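Filed under: Reviews > Networking > Adapters & Docks

Namura U2 USB Ethernet adapter: it works, once you stop listening to it

My laptop has no Ethernet port. The people who made it decided I was a wireless sort of person, and for three years I let them think so. Then we moved my desk to the far end of the building, where the Wi-Fi arrives tired, and I went shopping for an adapter.

The Namura U2 cost me 64 dollars. You can get a thing that looks just like it for a third of that, and I own two of those, both dead. The Namura is a gray stub with a short cable on one end and a network jack on the other. It has a green light and an orange light. The leaflet explains the green one.

Setup on Windows is meant to go like this: plug it in, Windows finds the driver, you get on with your life. What I got was an "Unidentified network" and a yellow triangle. Device Manager had it down as a generic adapter with a driver older than my car. So, off to the Namura support page, which asks for your model number, your serial number and your region, and then shows everybody the same download.

The download is 114 MB. The driver inside it is small. The rest is Namura Connect Center, a program that sits by the clock and tells you the cable is plugged in. It starts with Windows, it has a "Boost" button, and it wants to send notifications. I pressed Boost. A rocket went across the window and my speeds stayed where they were.

You can skip all of it. Run the installer, choose Custom (it's the pale gray text under the big blue Install button), and uncheck everything except "Driver only." Reboot even though it doesn't ask you to. Mine came up with the right name in Device Manager and has behaved ever since. If you've already installed Connect Center, uninstall it first from Apps, reboot, then run the driver by itself. Doing it in the other order took my driver away along with the rocket.

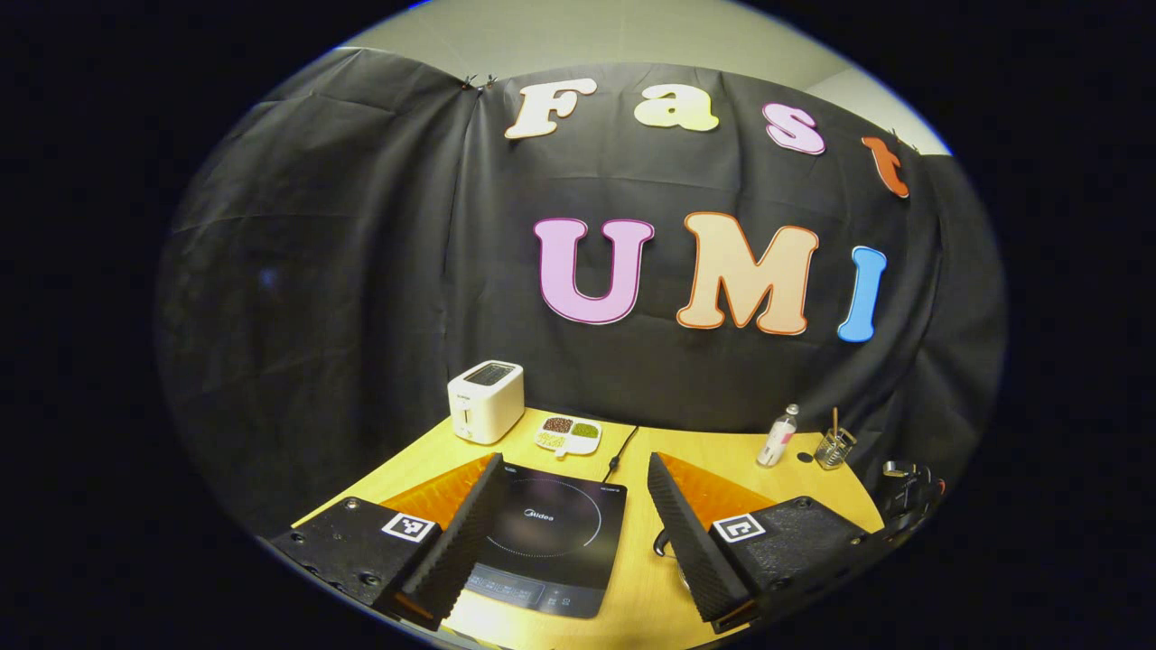
Speed is fine. I copied a folder of 2897 files to the office server over Wi-Fi, went to make coffee, drank it, and came back to a progress bar that had opinions. Over the Namura the same folder was done before I'd found a clean mug. I realize that isn't a benchmark. Ruoxi Peng, who edits this section, has asked me to run proper benchmarks and I have told her I'm looking into it.

Sleep is where it gets annoying. Out of the box, the adapter takes closing the lid very personally. Open the laptop again and there's no network until you pull the plug and push it back in. The fix is an old one: Device Manager, right-click the adapter, Properties, Power Management, and clear the box that lets the computer turn the device off to save power. Namura's own help page suggests buying a newer dock. Battery life is probably a bit worse with the box cleared. I'm at a desk with a cable coming out of my computer, so I'll live.

Shengli Xie tried it on his Mac and reported "yes, it works," which is all I ever get from Mac people. Lingyun Yan plugged it into a Linux machine and it was up before she sat down, no download, no rocket. I would like to say I took this well.

Heat: it gets warm on long transfers. Warm like a mug, and it hasn't dropped the connection on me. The cable is too short if your laptop sits on a stand, and the adapter then dangles in midair by its own connector with an Ethernet cable hanging off it. Mine now rests on a paperback. The little clip on the jack feels better than I expected, and it still clicks after a month of me yanking it.

The one to compare it to is the Dai LinkStub, which Yuxi Cao has been using since June. It's cheaper, the cable is longer, and Windows picked up the driver by itself. It also has a blue light you could land aircraft by, and hers is covered with electrical tape. She likes it a lot. If I were buying today and couldn't face the Custom install, I'd get that one and some tape.

Good: steady connection, solid jack, a driver that's fine by itself.
Bad: Connect Center, short cable, the sleep business, the price.

I asked Namura what the orange light means. They replied within two days, very politely, with a link to the leaflet.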